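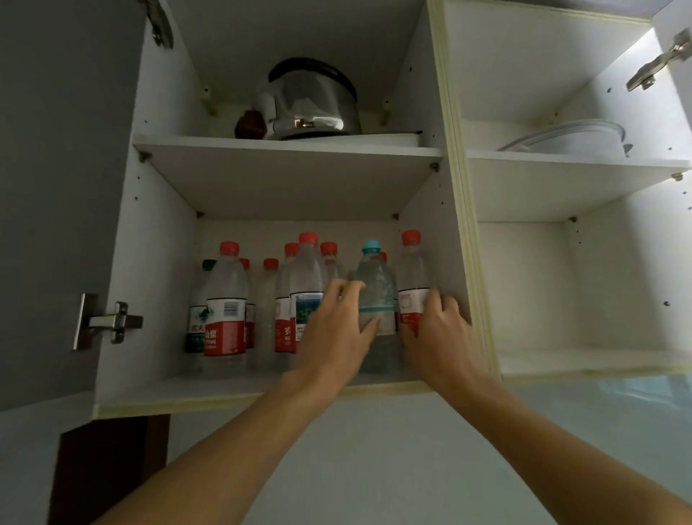 Where does spring water come from?

Spring water starts as rain or snow. It sinks into the ground and moves slowly down through soil, sand and cracks in the rock. When it reaches a layer it can't get through, it spreads sideways until it finds a way out. The place where it comes out is called a spring.

Rock changes the water on the way. Tiny bits of minerals dissolve into it - calcium is a common one - and they give the water its taste.
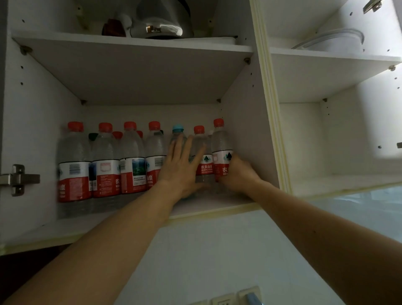 Some springs flow all year. Others dry up in summer, when there is less rain. The spring at Nostwood usually stops in July and starts again in the fall.

Words to know
Aquifer: rock or sand underground that holds water.
Mineral: a natural solid found in rocks.

Written by Fatima Yusuf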